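暦と時計の文化史　第7回　棒の影で時を読む
配布資料（担当：ビリャナ・ジョルジェヴィッチ）

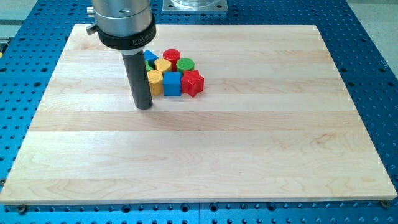
前回は水時計と香時計の話で時間を使い切ってしまい、楽しみにしていた日時計に入れませんでした。今日はその分もゆっくりやりましょう。日時計というと、公園にある石造りの立派なものを思い浮かべる人が多いのですが、原理だけなら平らな面が一つと、そこに向かってまっすぐ立つ棒が一本、それに光があれば足ります。写真の木の板にも、丸い棒の先のまわりに淡い影が落ちていますね。こういう淡い影を見ると私はつい、どこまでを影と呼ぶのだろうと考えこんでしまうのですが、昔の観測者たちが頭を悩ませたのも、まさにこの「影の端はどこか」という問題でした。今日の後半でもう一度戻ってきますので、頭の隅に置いておいてください。

1　ノーモンという言葉

影を落とすための棒、あるいは板の縁のことを、ノーモンと呼びます。もとはギリシャ語で、「知る者」「示すもの」といった意味の言葉です。大工道具の曲尺のようなL字形の定規を指すこともありますし、幾何学では、平行四辺形の隅から相似な小さい平行四辺形を取り除いた残りの形もノーモンと言います。数学史の授業も取っている人は、同じ言葉が出てきて戸惑ったかもしれませんが、親戚どうしだと思ってください。

中国では、地面に垂直に立てた棒を「表」、影の長さを測るために水平に置いた物差しを「圭」といい、合わせて圭表と呼びました。一日のうちの時刻を知るというより、正午の影の長さを毎日測って、冬至や夏至の日を決めるための道具です。影が一年でいちばん長くなる日が冬至、いちばん短くなる日が夏至。言ってしまえばそれだけのことなのに、ここから暦が組み立てられていくのですから、私はこの話をするたびに少し嬉しくなります。

時刻のための日時計と、季節のための日時計。どちらも同じ棒の影を使うのですが、見ているところが違います。時刻を読むときは主に影の向きを、季節を読むときは主に影の長さを見ます。ノートにはまずこの二つを分けて書いておいてください。期末の答案でも、ここがごちゃごちゃになる人が毎年います。

2　影の長さと太陽の高さ

高さhの棒を水平な地面に垂直に立て、太陽の高度（地平線から測った角度）をaとすると、影の長さLは

L = h ÷ tan a

となります。三角比は久しぶりだという人も、直角三角形を一つ描けばすぐに思い出せるはずです。棒が縦の辺、影が横の辺で、斜辺が日光の通り道ですね。

太陽が真南に来たときの高度を南中高度といいます。北緯35度の場所では、春分と秋分の日に90から35を引いて55度。夏至の日はこれに地軸の傾き23.4度を足して78.4度、冬至の日は引いて31.6度です。長さ1メートルの棒で影を計算すると、次のようになります。

夏至　　　　　0.21メートル
春分・秋分　　0.70メートル
冬至　　　　　1.63メートル

夏至と冬至では八倍近い差があるわけで、冬の夕方に自分の影がびっくりするほど長く伸びているのを見たことのある人なら、お昼でもこれだけ違うのかと納得してもらえると思います。

逆に、影の長さから南中高度を求めて、そこから自分のいる場所の緯度を出すこともできます。春分の日なら計算はとても簡単で、90から南中高度を引いた値がそのまま緯度になります。エラトステネスが地球の大きさを見積もったという有名な話も、離れた二つの町で夏至の正午の影を比べる、という同じ考え方に立っています。第3回の資料の終わりに載せた図を、もう一度見直しておいてください。

3　影の先が描く線

地面に立てた棒の、影の先端の位置に、朝から夕方まで印をつけていくとします。その印をつないだ線はどんな形になるでしょうか。円だと答える人がとても多いのですが、日本くらいの緯度では双曲線になります。夏は棒を包むように曲がり、冬は反対向きに、棒から遠ざかるように開いた曲線です。そして春分と秋分の日だけは、ほとんどまっすぐな東西の線になります。

理由を少し説明しますね。太陽は一日のあいだ、天の北極を中心とする円の上を動くように見えます。太陽と棒の先端を結ぶ直線は、一日かけて円錐をなぞります。この円錐を地面という平面で切った切り口が、影の先端の通り道です。円錐を平面で切った曲線ですから、円、楕円、放物線、双曲線のどれかになるはずで、一日のうちに太陽が沈む場所では双曲線になる、というわけです。春分と秋分には円錐がぺたんと開いて平面になってしまい、平面と平面の交わりだから直線になります。

もうすぐ春分ですから、晴れたらぜひ外で試してみてください。校舎のそばは建物の影が思ったより早くかかるので、できれば広いところがいいです。

4　方位を求める

磁石がなくても、棒の影で南北を知ることができます。古くから各地で使われてきた方法で、日本では「インディアン・サークル」という名で紹介されていることもあります。

手順は次のとおりです。
・平らな面に棒を垂直に立て、棒の根元を中心にして円を一つ描く。
・午前中、影の先端が円の外から内に入ってくる点に印をつける。
・午後、影の先端が円の内から外に出ていく点に印をつける。
・二つの印を結ぶ。この線が東西で、これに直角に引いた線が南北になる。

円を一つだけ描いて、肝心の午後に雲が出てしまうと全部やり直しです。これは私が学生のころに身をもって学びました。半径の違う円を何本か描いておけば、どれか一本くらいは午前と午後の印がそろいます。また、棒が少しでも傾いていると結果がずれますので、糸におもりをつけて、二つの方向から垂直を確かめてください。

一日のあいだにも太陽は少しずつ天の赤道からの離れ方を変えていて、春分のころはその変化がいちばん大きくなります。そのため厳密に言えば午前と午後は完全には対称になりません。ただ、この授業の実習の精度では気にしなくて大丈夫です。

5　棒を傾ける

さて、垂直な棒には困ったところがあります。同じ午前九時でも、夏と冬では影の向きが違ってしまうのです。これでは一年中使える目盛りが引けません。

そこで棒を傾けて、天の北極の方向、つまり地球の自転軸と平行に向けます。北緯35度の場所なら、水平面から35度の角度で、真北に向けて立ち上げればよいのです。こうすると、太陽はこの棒のまわりを一時間に15度ずつ回ることになり、季節が変わっても同じ時刻なら影は同じ線の上に落ちます。初めてこの説明を聞いたとき、私は家に帰ってから夜中まで紙を折って確かめました。皆さんも紙と鉛筆でやってみるのがいちばんだと思います。

文字盤をどこに置くかで、目盛りの引き方が変わります。文字盤を棒に垂直に置いたものを赤道式といい、目盛りは15度ごとの等間隔になります。文字盤を水平に置いたものは水平式で、目盛りは等間隔になりません。正午から数えてt時間の線が、南北の線となす角をθ、緯度をφとすると

tan θ = sin φ × tan（15度 × t）

です。北緯35度で計算した値を挙げておきます。

1時間　　 8.7度
2時間　　18.3度
3時間　　29.9度
4時間　　44.8度
5時間　　65.0度
6時間　　90度

正午のあたりでは目盛りが詰まり、朝夕では広がっていますね。古い日時計の写真を見る機会があったら、目盛りの間隔に注目してください。よその土地で作られたものをそのまま運んできて据えた日時計だと、この間隔が合わず、律儀にずれた時刻を示し続けることになります。

6　日時計と腕時計はなぜ合わないか

実習をすると必ず「先生、合いません」という声が上がります。合わなくてよいのです。原因は大きく二つあります。

一つは経度の差です。日本標準時は東経135度を基準にしています。経度が1度東に行くごとに、太陽の南中は4分早くなります。東経139度なら16分早く、東経131度なら16分遅くなります。

もう一つは均時差といって、太陽の動きそのものが一年を通じて一様ではないことから来るずれです。地球の軌道が楕円であることと、地軸が傾いていることの二つが重なって起こります。二月の半ばには日時計が14分ほど遅れ、十一月の初めには16分ほど進みます。三月の半ばは9分ほどの遅れです。均時差がゼロになる日は年に四回あり、四月、六月、九月、十二月に一度ずつめぐってきます。

例題を一つやっておきましょう。東経139度の場所で、三月の半ばに太陽が南中するのは何時何分でしょうか。基準は12時。経度の分で16分早まり、均時差の分で9分遅れますから、12時から16分を引いて9分を足し、11時53分となります。足すのか引くのかで混乱したら、「東の人ほど早く太陽に会える」と唱えてください。学生時代の同級生だったトドル・イオネスクに教わった覚え方で、ずいぶん助けられました。

7　影の端はどこか

お待たせしました。最初の話に戻ります。太陽は点ではなく、見かけの直径がおよそ0.5度ある円盤です。そのため影の縁には、太陽の一部だけが隠された薄暗い帯、つまり半影ができます。日光に直角な面で受けるとすると、棒から1メートル離れたところで、この帯の幅は9ミリほどになります。10メートル離れれば9センチです。

棒を高くすれば影が長くなり、目盛りも細かく刻めます。ところが高くした分だけ影の端もぼやけてしまいます。大きければ大きいほど正確になる、とは単純に言えないところが、この道具の面白さだと思います。

元の時代の天文学者、郭守敬は、この問題にたいへん見事な答えを出しました。高い表の上に横棒を渡し、下の圭の上には小さな穴をあけた薄い板を置きます。これを景符といいます。穴を通った光は太陽の像を結び、その像の中に横棒の細い影が映ります。影が像の真ん中に来るように景符を動かせば、太陽の中心に対応する位置が読み取れるというわけです。ぼやけた縁を目分量で決めていたのに比べると、格段によい値が得られました。

ピンホールで太陽の像を作る実験は、厚紙に針で穴をあければ家でもできます。像を映すのは紙の上で、穴から太陽を直接のぞくことは絶対にしないでください。これは毎年しつこく言います。

8　次回までの課題

（1）自分の住んでいる場所の緯度と経度を調べ、春分、夏至、冬至の南中高度を求めなさい。途中の式も書くこと。
（2）同じ緯度について、水平式の目盛りの角度を1時間から5時間まで計算しなさい。
（3）晴れた日に、垂直な棒の影の先端を一時間おきに記録しなさい。割り箸でも鉛筆でもかまいません。天気、場所、棒の長さを必ず書き添えてください。曇り続きで記録が取れなかった人は、そのことを書いたうえで、影の先端が描くはずの曲線を予想して図にしてください。

提出先は105教室の前の箱です。用紙の大きさは自由ですが、折らずに入れてもらえると助かります。課題（3）の記録が半日分しかなくても減点はしませんから、途中で雲が出ても捨てずに持ってきてください。

なお、第4節の円を描く作業でコンパスが小さすぎるという相談がありましたので、糸と画鋲で描く方法を次回の初めに実演します。分度器と30センチの定規を忘れずに。

2020年3月14日　改訂（第5節の表の値を直しました）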